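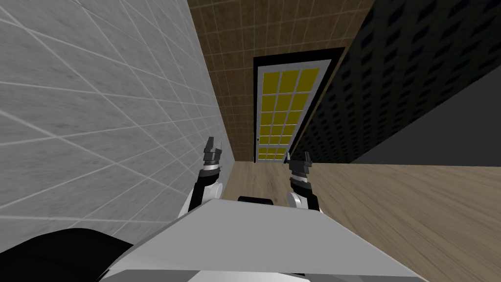

Two-arm mobile build stops short of door in simulation but not on the bench

Posted by kan_shopfloor, 5 February 2022

I am building a two-arm mobile base in a shared workshop and testing the door approach in simulation before I cut any more metal. The corridor model is narrow, with a tiled wall on the left and a door at the end. The arms are held up in front of the torso with both grippers empty.

The planner is Fumik, the base controller is a Vekon board. In simulation the base drives toward the door and then halts with "path blocked, id 1151". On the bench, with the wheels off the floor and a recorded path, the same controller runs to the end without a fault. I have set the clearance to 40 mm on each side.

Things I have tried: restarting the planner, deleting the cached map, lowering the speed limit. The log is 1855 lines long and the first warning is the same one each time. Is this a planner problem or a model problem? 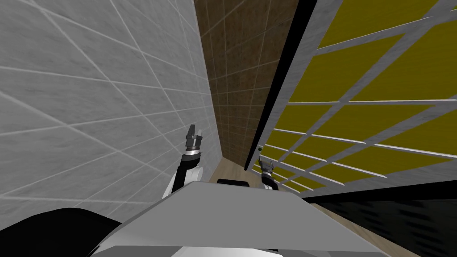
The halt also occurs if I turn the base a little before starting, so I doubt it is one bad spot in the map. The head camera looks steeply down over the torso, and its depth output feeds the obstacle layer.

juvville_bench

Check the self-filter first. With the camera pitched down that far, the torso top and both arms are inside its view. If the filter does not remove them, the planner sees a fixed obstacle directly ahead of the base at every position. Your bench run replays a recorded path, so the obstacle layer is probably never consulted and the test says nothing about it.

To confirm, show the obstacle layer by itself and move one arm. If a blocked region moves with it, the filter is at fault. Compare the link names in the robot description with the list in the filter settings. A mismatch after renaming a gripper link is common — the filter skips the unknown link and may not warn you. I lost most of January to this on my own build.

After that, add 2 cm of padding to the arm links. Do not pad the base by the same amount or you will use up your side clearance.

tread_and_axle

Could be wheel slip. Mine stopped in doorways until I changed the tires.

millimeterwise

Slip would not raise a blocked path by itself. I agree with the self-filter check, but also look at the collision shape of the door. If it was exported as one convex hull, the frame and handle can become a block that extends into the corridor. Draw the collision shapes over the visual ones and compare the edges. Fumik reads the collision shapes only.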